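From the bench: two grippers, one bottle, no winner yet

The spring shoot-out between the Vosia and the Duvel has now eaten most of May, and readers who asked for a verdict in the last issue will have to make do with numbers and some grumbling.

For anyone who skipped that issue, the question was whether we should put one kind of gripper on all the Tapsell arms or go on living with two. Two means two sets of mounting screws, two driver versions and two drawers of spare pads, one of which is always empty. Everybody agreed this was silly. Everybody then agreed that the one to keep was the one they already had on their own arm, and so a trial was called for.

The Vosia is the linkage type, a pair of rods behind each finger, so the pads stay parallel as they close. The Duvel slides its fingers along a rail. On paper the Duvel is the better machine. It closes in a dead straight line, it reports its own force, and the manual was written by someone who had met a customer. The Vosia's pads move in a slight arc as they come together, which you can forget about until you are trying to pick up something short and the tips arrive lower than you planned. Leonie Mahuika has put a small dent in the test table finding this out and would like it recorded that the table started it.

We ran 1476 grasps in all, of which 896 went to the Vosia and the remaining 580 should have gone to the Duvel. The log says 581. Zlatko Pavlović has been through it twice and believes one grasp was counted under both names during a tool change, and we have agreed to leave it there as a monument.

Soft cups were easy for both. You can close on a plastic cup with very little thought and the cup does most of the adjusting. The insulated bottle was the one that separated people. It's tall, heavy for its width, and has a smooth coat that pads like much less than fingers do. Grip it low and it wants to tip on the way up. Grip it at the shoulder, where it starts to taper, and the pads slide toward the neck with great dignity. The Duvel did better at mid-height, mostly thanks to the force reading, which let Zeeshan Lashari stop squeezing before the bottle started to turn. The Vosia did better when the approach was a bit off, as its fingers open wider and forgive you more. Our approaches are usually a bit off.

The wrist camera deserves its own complaint. With the Vosia mounted, the fingers and their rods take up a good part of the lower view even when fully open, and the Fludomora tracker spent its first 100 runs treating the pads as interesting new objects. A mask fixed that. The Duvel keeps lower in the picture but its cable doesn't, and no amount of tape has persuaded it otherwise. Kieran Costello has moved the camera bracket up a notch for both, so anybody who saved a calibration before Wednesday should throw it away and do it again. Yes, you too.

Next up are the rubber pads, in two hardnesses, on the same bottle and at the same three heights. Bench time is booked in the afternoons. If you want a morning slot, write to Leonie, and please bring back the short hex key, whoever you are.

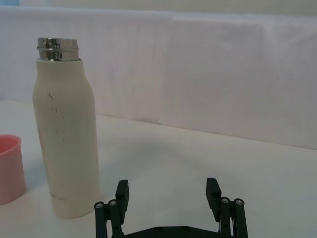

Kiri Henare writes that the slipping at the shoulder is a pad problem and both grippers are being blamed for it. She would put the soft rubber on first, run the bottle again at low speed, and only then let anyone argue about rails and rods. She also wants it known that she returned the hex key in April.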